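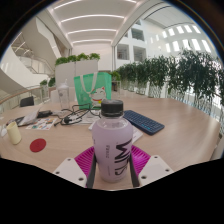 Wednesday, 4:40 pm, front room

Okay, the round table. I said I'd deal with it before the weekend and I'm writing this down mostly so Fedir can't move things back and claim there was no system.

It has been the dumping ground since we brought the Kindico order up from the van, and it's the best table we have (the only one big enough to lay out a full mailing), so it's silly that we all work on our laps. Plan is one category at a time. I did cables last time and ran out of steam, so this time cables are last!

Drinks first. The purple bottle goes to the windowsill, and so does the clear one with the white cap. New rule, and yes I'm the one who broke it most: bottles don't live next to the keyboard. We lost one keyboard that way in February and the navy one is the replacement, and I'm not asking Vsevolod for another. The cream cup can stay, on one condition, that it sits on the red coaster. It's a perfectly good coaster and I keep finding the cup everywhere else.

Paper next. The stack of white sheets is the worst of it, as it's three jobs mixed together. I got it sorted into Palma, Navcombe and don't-know. Don't-know is the thickest, of course. If you printed something and didn't put your initials on it, it's in there, and it goes in recycling when the month runs out. The Navcombe sheets need to be checked against the count, they ordered 500 and I only have a note in my own handwriting that says 275, no idea of what. Ask Vsevolod.

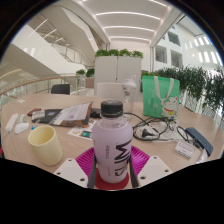
Round table, cup side. Folder, package and flyer still to sort.

The black folder is for stickers and small cards and nothing else. I'd like the loose sticker sheet to go in there too, it'll curl if it's left out. The big paper package I haven't touched. Fedir says it's for Otik and shouldn't be opened until they call, which is fine, but it can wait on the shelf just as well as on top of the folder. Flyer: keep one, pin it up, done.

The cat bag. I love the cat bag. It's got the green cap and that huge smug grin and it cheers me up every morning, but it can't stand in the middle of the table. Hook by the door. I'll use it for carrying the sorted paper down on Friday if it's still around (Fedir, please don't take it shopping again, I found an onion in it).

5:25 pm. Cables. Deep breath. So the big black tangle gets pulled apart and each one gets a bit of masking tape with a name on it. Anything we can't match to a device goes into the shoebox. The white power strip I want fixed along the back edge, underneath, so the chargers stop wandering across to the paper side. Needs two screws and a drill, and the drill is at Vsevolod's. The mouse stays up top with the keyboard. I tried it on the wood with no pad and it tracks fine.

Red phone: whoever it belongs to, it's on the table, come get it.

Still to do: glass container (wash, back to the kitchen), masking tape, drill, ring Palma back about job 1596. Shelf 43 has room for the package if somebody shifts the envelopes along.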